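Re: [wemden-perinatal] Screening at the six-week check

Torunn Isaksson wrote:

> We currently give the ten-question mood form in the waiting room and
> the health visitor scores it afterwards. Halvard has asked whether we
> should move it to the home visit. Does any other site do this, and
> what happened to the completion rate?

Torunn,

We moved it at Hekodside in November. Before the change, the form was handed out at reception and collected by whichever member of staff was free. Of 500 forms issued, 190 came back with at least one question left blank. The blank was most often the last question, on self-harm, which is the one we can least afford to lose.

The form now goes out at the home visit and is filled in while the health visitor is present but occupied with the weighing. Partners are asked to step out at that stage. Where the partner stays, the visitor writes "not alone" at the top and the form is repeated at the clinic within 10 days.
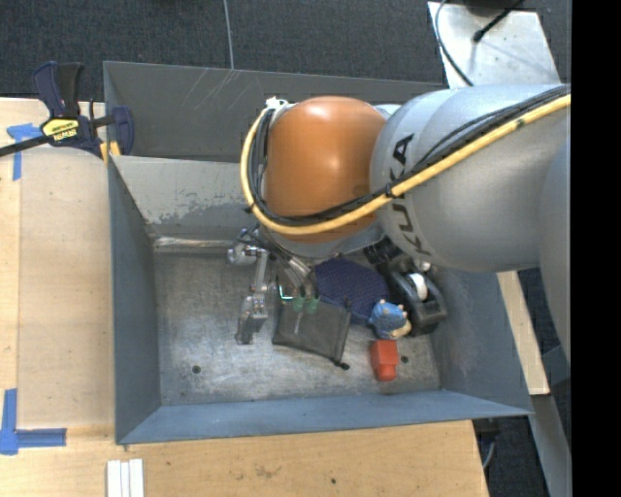
Scoring is done before the visitor leaves the house. Any positive answer to the last question is dealt with there and then, whatever the total. Under the old arrangement a form could sit in the tray overnight, and Ye-rin Ko found two that had been there longer.

Two cautions. The home visit takes longer, and our rota did not allow for it at first. Also, scores from the two settings should not be pooled. Mothers may answer differently at home, and we have no means of separating that from a real change in mood. In-ho Song keeps them in separate columns and I would suggest you do the same from the start.

I can send the visit sheet and the wording we use with partners. It is one page. Translations are held at Nava and need to be requested separately.

Gun-woo Woo
Hekodside

Comments (2)

Halvard Rustad, 16:40
Please send the sheet. Does the repeat at clinic replace the first score or sit beside it?

Gun-woo Woo, 17:05
Beside it. The first is kept and marked. Sheet sent to you and Torunn.

List archive hosted by Gistero | Contact the list owner | Copyright remains with the authors of messages | Back to top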